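Kitchen assistant / all-rounder wanted, Domthorpe

Posted March 8, 2019

Groklow is a small catering kitchen and lunch counter on the Skumer side of Domthorpe, two doors up from the old bus garage. We do office lunches, funeral teas, christenings, the odd wedding, and a counter trade from 11 till we sell out. We need another pair of hands, soon as possible please.

The job
22 hours a week over four days. Tuesday to Friday mostly, with a Saturday now and then when there's a wedding on (you'll get plenty of notice, and a weekday off to make up for it). Start is 7 in the morning. Yes, every shift. Finish depends on the day but you'll be away by early afternoon.

What you'd be doing
Veg prep, lots of it. Sandwiches and wraps for the office orders. Washing up, by hand and through the machine. Putting the Schmieder delivery away when it comes and checking it against the sheet, they do send the wrong butter. Labelling. Dates on everything, allergens on everything. Serving at the counter when there's a queue. Wiping down, sweeping, bins.

No cooking to start with, apart from toasting and warming through. If you want to learn more then say so, two of the present lot started on pots and now do all the baking between them.
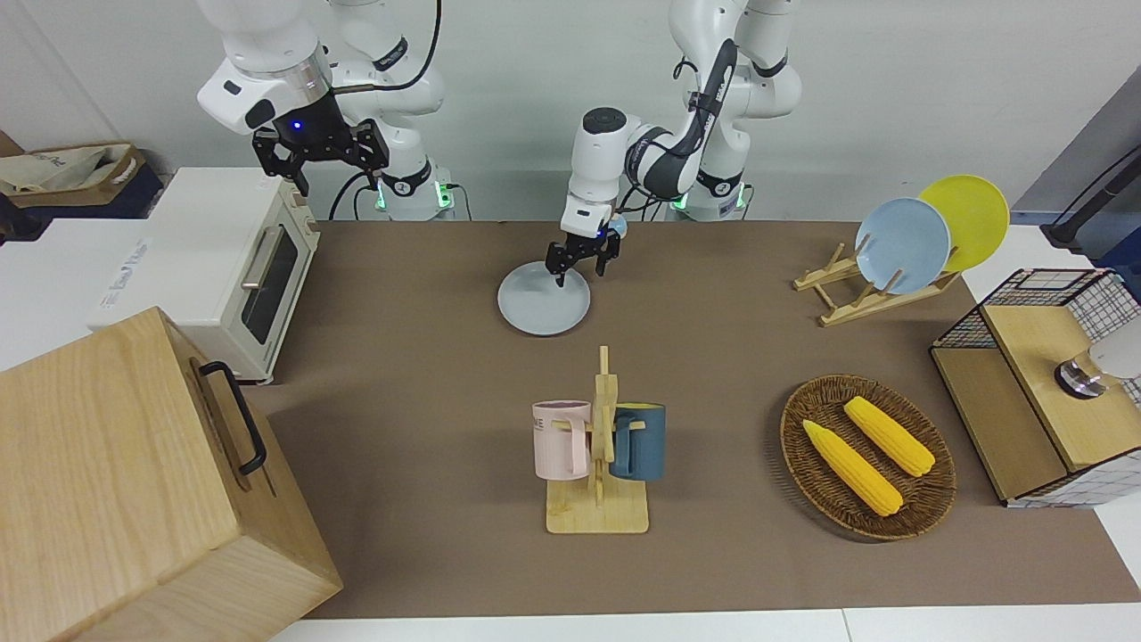

Toaster oven and plate on the worktop.

What we're after
Someone who turns up. Café or school kitchen experience would be handy but we've taken on people with none and it's been fine. You need to be able to lift a sack of spuds, stand for most of the shift, and read an order sheet properly, including the bit at the bottom where the customer has written no egg. Food hygiene level 2 is good if you've got it. If not we pay for the course and you do it in your first month, on our time.

Driving licence is useful not essential. The van is manual. Over 25s only for the van, insurance won't have it otherwise.

You must be allowed to work in the UK. Bring your passport or other paperwork if we ask you in.

What you get
Above minimum wage, rate depends on experience, ask when you get in touch. Paid weekly into the bank. Holiday pay, pension if you qualify. Lunch every shift. Aprons and tops provided and washed, shoes are down to you, must be closed and non slip. Tips from the counter go in the jar and get split on Friday.

We shut between Christmas and the first full week of January, so some of your holiday has to be saved for that.

Parking is a pain. There's the pay and display behind the chemist or free on the Skumer road if your early. Buses stop right outside but the first one only just gets you here for start time, check it before you apply please. We've had people caught out.

How to apply
Drop a CV in at the counter, or just a note with your name, number, where you've worked and which days you can't do. After 2 is best, before that we're flat out and it will end up under a tray of quiche. No agencies. We won't ring back agencies.

We'll ask a few people in for a paid trial shift, 6 hours, and decide from that. No formal interview, just a chat over a brew at the end and a chance for you to ask anyhting you like. Everyone who does a trial will hear from us either way.

Job stays open till we find somebody. When the card comes out of the window it's gone.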